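# Hand-held grippers: the small-packet setup

*April 2023*

The gallery keeps growing, and this page is for my favorite pair of tools! We run two hand-held grippers, and we call them Rusine and Genton, after the two shelves they live on (I still grab the wrong one half the time). They're simple machines, a pair of jaws that close toward each other and a body that you carry around, but getting them to pick up a sealed packet cleanly, again and again, takes more care than you'd guess. I love this part of the work. A gripper that's been set up properly feels completely different in your hand.

Some notes on how we look after them, for anybody who has similar tools:

- **Pads first.** Wipe the gripping faces with a barely damp cloth before every session. Sugar dust and tape glue are the worst. If a pad has gone shiny, swap it, and swap the one facing it too.
- **Joint screws.** We snug them by hand and then go a touch further with the short driver. Too tight and the arms drag, too loose and the tips cross. The first time we logged it, Rusine went 419 grips before the left arm started to wander. After we changed the order we tighten in, she made it past 3,000.
- **Closing check.** Close the jaws on a strip of printer paper and pull. It should resist evenly at the top and bottom of the pads. If it swings to one side, open everything up and start over (sorry!).
- **Squeeze.** Candy wrappers are a wonderful test because they're full of air and they tell on you. Close until the wrapper just dimples and stop there. Try a flat packet next, then a fat one, without touching the settings in between.
- **Break-in.** New pads get around 600 easy grips before we trust them with anything slippery.

The log for all this is a spreadsheet called Asura, and it has 33 columns, at least ten of which I'd happily delete. The one I read every time is "slips per session." Watching that number drop after a good cleaning is a real thrill.

Still on the list before July: a better case for the spare pads, a second short driver, and a proper label for the Genton charger so it stops going home in my coat.

The work itself, at the table with the red box and the fruit-print cloth: 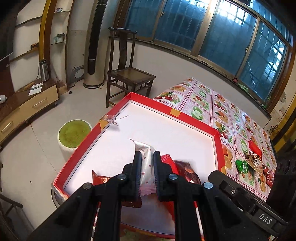
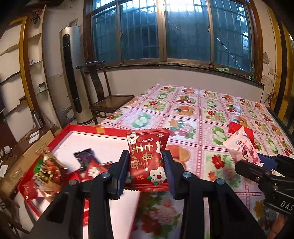
*First picture: a white candy packet with red dots, held between the two fingers over the red box. Second picture: a glossy red "HAPPY MOMENT" packet clamped upright between ribbed pads, with the other gripper holding a pale pink one at the right.*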